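October, bench 2, kitchen counter setup. Started 9:40.

Carrying on with the board task by remote control. Goal for today was to get the first clean block of demos for "take the board by its handle and lift," with the crate standing next to it.

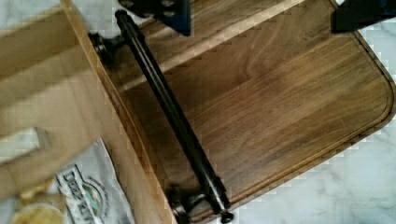
Target for the block is 30 good episodes before we change anything on the counter. Radek wants the layout left alone until then, so crate stays on the left, board stays at a slant, and we only vary the start pose of the arm. Once those are in we start moving the board.

**Leader arm**

Ran the joint zero on the leader before starting. Wrist roll was off again by a hair, same direction as last time. Re-zeroed, saved under the Prenside profile, not the default one. Please don't overwrite the default, the drawer task still uses it.

Gripper trigger feels stiff in the last bit of travel. I kept squeezing harder than I needed to and the follower closed in two steps. Put a drop of the Drosunel lube on the trigger pivot after episode 6 and it got better. Episodes 1 to 6 have the two-step close in them. I'd keep 4 and 5, drop the rest.

**What works for the grasp**

Come in high over the gap between the bar and the far side of the board, then rotate the wrist until the fingers straddle the bar, then go down. If you go down first and rotate after, one finger ends up over the bracket and you have to back out. I did this several times in the morning and those episodes are useless for training, too much dithering.

Middle of the bar is the place to grab. Near the upper bracket there isn't much room because the crate wall runs right along the bar. Near the lower bracket you can get a hold, but the board swings when it comes up.

The wrist view is good for lining up the rotation and poor for judging height. The bar is round and black with a thin highlight on it, and the highlight moves when the wrist moves, so don't use it as a depth cue. I switched to the overhead view for the last part of the descent. Radek does the whole thing from the wrist view and is slower but gets fewer bumps.

**Crate**

Touched it in episodes 9 and 14. In 9 it shifted and I stopped and put it back by hand, so 9 is out. In 14 the contact was light and nothing moved. Left it in with a "contact" tag.

Tried one with the approach coming from over the crate instead of from the board side. Elbow gets close to its limit and the leader starts to fight you. Not doing that again.

**Recording**

Rate is 30, same as before. Time limit was set at 300 frames per episode, too short for anyone who isn't practiced. My average after lunch was 253, but three runs hit the limit while the board was still in the air. They save as if they were complete, with no warning. Check the end of every long one. I'd like the limit raised before someone new sits down at the leader.

The Zelenák logger dropped its connection once, at 11:15. Restarted it, numbering picked up where it left off. The episode it was on is missing, so there's a hole at 17. Nothing to recover there.

Wrist stream is blocky where dark meets light, worst along the edge of the board against the marble and along the crate. Looks like the compression setting. I haven't touched it because half the block is already recorded this way and I don't want two kinds of footage in one set. Ask Radek if it matters for training. If it does, we should find out now.

**Hand guiding**

After lunch tried 3 episodes in free-drive, moving the arm by hand instead of using the leader. Motion is smoother on the descent and the rotation comes out in one go. Problem is my forearm gets into the overhead view for most of the run. Could stand on the other side, but then I can't reach the gripper button. Saved these in their own folder, "guided", don't merge them.

**Replay check**

Replayed episode 12 open loop with everything put back on the tape marks. Fingers came down a little toward the crate side but closed on the bar and the board came up. Replayed 20, same result. Replayed 22 and it caught the top of the bar, I hit stop. Probably the board wasn't back at the right angle. The tape under the near corner is peeling and should be redone.

**Count at end of day**

21 usable by my reckoning, Radek hasn't gone through them yet. Nine to go.

**To do**

- raise the episode limit
- new tape for the board corner
- ask Prerkcombe about spare finger pads, ours are getting shiny
- Radek Šindelář to review 1 to 6 and 14
- write the approach order (high, rotate, down) on the card by the leader
- leader trigger: take it apart if it sticks again

Arm parked, power off at 17:20. Left the counter as is.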